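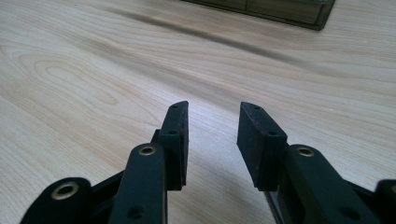

Abb. 7.1: Handgeführter Greifer über der Tischplatte, Backen geöffnet.

Kapitel 7
Von der Vorführung zur Trajektorie

In den ersten sechs Kapiteln haben wir Bewegungen berechnet. Wir hatten ein Modell des Arms, ein Ziel im Raum und einen Planer, der den Weg dazwischen gefunden hat. In diesem Kapitel gehen wir von der anderen Seite an die Aufgabe heran. Ein Mensch führt eine Handlung vor, die Software zeichnet sie auf, und aus der Aufzeichnung soll eine Trajektorie entstehen, die ein Regler abfahren kann.

Man könnte meinen, dass dieser Weg der leichtere ist. Der Mensch weiß ja schon, wie man einen Deckel abhebt oder einen Stift in ein Fach legt. Die Schwierigkeit liegt aber in dem, was zwischen der Hand und der Datei geschieht. Eine Kamera liefert Bilder, ein Inertialsensor liefert Beschleunigungen, und beide haben ihre eigene Uhr. Die Öffnungsweite der Finger muss entweder gemessen oder aus dem Bild geschätzt werden. Erst wenn alle diese Größen in einem gemeinsamen Koordinatensystem und auf einer gemeinsamen Zeitachse stehen, dürfen wir von einer Vorführung sprechen, mit der man rechnen kann.

Lernziele

Nach der Bearbeitung dieses Kapitels sollten Sie
die Verarbeitungskette von der Rohaufnahme bis zur geglätteten Trajektorie erklären können,
den Zeitversatz zwischen zwei Datenströmen schätzen und korrigieren können,
die Öffnungsweite eines Parallelgreifers aus Bildmerkmalen bestimmen können,
entscheiden können, welche Vorführungen man verwerfen muss.

Vorausgesetzt werden die homogenen Transformationen aus Kapitel 2 und die Kameramodelle aus Kapitel 5. Wer mit Quaternionen noch nicht sicher umgeht, sollte zuerst den Anhang B lesen.

7.1 Die Öffnungsweite als Zustandsgröße

Beginnen wir mit der kleinsten Größe, denn sie wird in der Praxis am häufigsten vernachlässigt. Die Pose eines Greifers beschreiben wir mit sechs Zahlen. Dazu kommt eine siebte, nämlich der Abstand w zwischen den beiden Greifflächen. Ein Fehler in w wirkt sich anders aus als ein Fehler in der Position: Wenn w zu groß geschätzt wird, schließt der Roboter später nicht fest genug, und das Objekt rutscht ihm aus den Backen.

In Abb. 7.1 stehen sich die Greifflächen mit einem breiten freien Zwischenraum gegenüber, und man erkennt an beiden Backen je zwei kleine runde Löcher. Solche Punkte sind für die Bildverarbeitung willkommen. Ihre Lage auf der Backe ist aus der Konstruktionszeichnung bekannt, und deshalb kann man aus ihrer Lage im Bild auf die Lage der Backe schließen. Schwieriger ist der Kontrast. Ein dunkles Loch in schwarzem Material gibt nur einen schwachen Gradienten, und bei ungünstigem Licht verschwindet er ganz. Die messingfarbenen Ösen an den Gelenkarmen heben sich besser ab, sie bewegen sich aber auf einer anderen Bahn als die Backen. Wer sie verwendet, muss die Kinematik des Gestänges in das Messmodell aufnehmen.

Das Programmpaket Henodell, mit dem wir in den Übungen arbeiten, verfolgt beide Arten von Merkmalen und verbindet sie in einem Kalman-Filter. Die Herleitung folgt in Abschnitt 7.3.

7.2 Zwei Hände, zwei Uhren

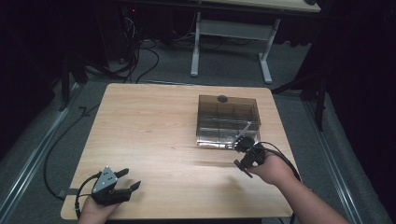 Die zeitliche Zuordnung wird zum eigentlichen Problem, sobald mehr als ein Gerät aufzeichnet. Jeder Datenstrom trägt Zeitstempel, und jeder Zeitstempel stammt von der Uhr, die das jeweilige Gerät oder der Rechner dahinter führt. Bei einer einhändigen Vorführung bleibt ein konstanter Versatz oft unbemerkt. Bei einer beidhändigen ist das anders. Während der rechte Greifer an der vorderen Ecke des durchsichtigen Kastens anliegt, hält die linke Hand den zweiten Greifer geöffnet nahe der Tischkante. Für den Lernalgorithmus ist genau dieses Verhältnis die Information: die eine Seite am Objekt, die andere noch frei. Verschiebt sich ein Strom gegen den anderen, so lernt das Modell eine Koordination, die der Mensch nie ausgeführt hat.

Wir bezeichnen den Versatz mit τ und nehmen zunächst an, dass er während einer Aufnahme konstant bleibt. Eine bewährte Methode ist die Kreuzkorrelation der Winkelgeschwindigkeiten. Man berechnet den Betrag der Drehrate einmal aus dem Inertialsensor und einmal aus der Kamerabewegung und sucht jene Verschiebung, bei der die beiden Kurven am besten übereinstimmen. Das funktioniert nur, wenn die Hand sich genügend dreht. Eine reine Schiebebewegung enthält für dieses Verfahren keine brauchbare Information. Am Anfang jeder Aufnahme soll man deshalb beide Greifer kurz und kräftig um die Längsachse drehen.

Durchgehendes Beispiel: der Datensatz Zaslow

Durch das ganze Kapitel begleitet uns der Datensatz Zaslow, den Aicha Ragab mit ihrer Gruppe bei der Firma Trokholm zusammengestellt hat. Er enthält 2412 beidhändige Vorführungen an Tischaufgaben. Nach der Synchronisation und der Prüfung der Posenschätzung blieben davon 930 für das Training übrig. Diese Zahl überrascht viele Studierende, und wir werden in Abschnitt 7.5 die Gründe einzeln untersuchen. Die meisten Ausfälle entstanden durch den Verlust der visuellen Verfolgung über gleichmäßigen Oberflächen.

Für die Rechnungen von Hand verwenden wir nur einen Auszug von 11 Vorführungen. Er liegt den Übungsdateien im Ordner Kulkarni bei, zusammen mit den Kalibrierdaten der Kameras. Bitte überprüfen Sie vor der ersten Übung, ob Henodell die Kalibrierdatei ohne Warnung einliest. Eine vertauschte Achse in dieser Datei bleibt bis zur Glättung unauffällig und zeigt sich dann als Drift in der Höhe.

Im folgenden Abschnitt stellen wir das Messmodell für w auf und linearisieren es um die halb geöffnete Stellung.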